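Lists > Floor and Bench > February > Thread: sorting cell, second month

From: Jaqueline Barrera
To: floor-and-bench list
Date: Feb 4, 2025
Subject: Re: sorting cell, second month

Guðlaug asked for specifics, so I'll answer in pieces. Her message first, trimmed.

> From: Guðlaug Nørgaard
>
> Jaqueline, you wrote before the holidays that Pravemitz was
> moving block sorting over to an arm. We are being offered
> something similar at Bruvatberg and my crew has questions I
> can't answer. Did anyone lose hours? Who fixes it when it
> stops? And is the picking any good when the pieces are lying
> every which way? The sales visit only showed us neat rows.
>
> Guðlaug

Hours first. No one was let go and no one's contract was cut. There were 4 of us on hand sorting. Two are still on it, because the small orders never went to the arm. One moved to packing, and I look after the cell on days. The evening shift lost its sorting overtime, though, and for two people there that was real money. Management at Rumilum (our parent company) said in the fall that overtime would "even out across departments." It hasn't so far. If you are negotiating, get that part in writing before the thing is bolted down.

Who fixes it: I do, up to a point. I had three days of training. I can clear a stop, restart a run, move the bins back to their marks and tighten the clamps. Anything inside the arm is a service call. The first one took most of a week, and we sorted by hand in the meantime, short one person, which nobody had planned for.

The work itself has changed more than I thought it would. By hand, a good shift was 400 blocks per person and your wrists knew it. Now my wrists are fine and I spend the day listening. You get to know the sound of a pick that is going wrong. I also write far more down. Every stop goes in the log with a reason code. We have 42 codes and I use maybe six of them.

One thing I'd warn you about is pace. The packing table used to set its own speed because we did. Now the blocks arrive when the cell is done with them, and packing either waits or scrambles. We asked for a buffer shelf and got one, holding 200 pieces. That helped more than any of the software updates.

On your last question, we don't have neat rows either. Blocks go in the bin loose and lie how they land, in the corners and up against the walls. A block close to a wall is the slow case. The gripper needs room on both sides, and if it doesn't have it, the program goes for another one and comes back later. Expect a good share of your stops to be wall and corner blocks. Ask them to demo that with your own pieces in your own bin. 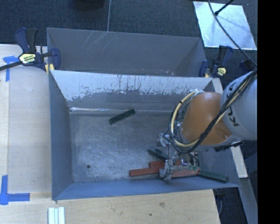
The arm working in the front bin, green and red blocks.

The bins are the same metal ones we had for hand sorting. The supplier wanted to sell us new ones and we said no. They have to stay put, so they are clamped, and there is blue tape on the wood beside the front one. Nobody moves a clamp without telling me — that rule came out of a bad morning in January.

Would I go back? For the wrists, no. I do miss talking. Four people at a table talk all day, and I'm by myself with the cell for most of mine. I'd bring that up with your crew too.

You are welcome to come and watch a shift in March if Bruvatberg will pay the train.

Jaqueline

Comments (3)

Pap: We had the same trouble with overtime. Ours was settled by rotating the evening people through cell training. Took a while to get agreed.

Guðlaug Nørgaard: Thank you, this is what I needed. I've asked for the corner demo. No answer yet.

bench_six: Is the shelf on the packing side or the cell side? We are arguing over that now.

Recent in this list
Reason codes: who decides them?
Wrist braces, which ones last
Packing table height, again
Notes from the Rumilum shift meeting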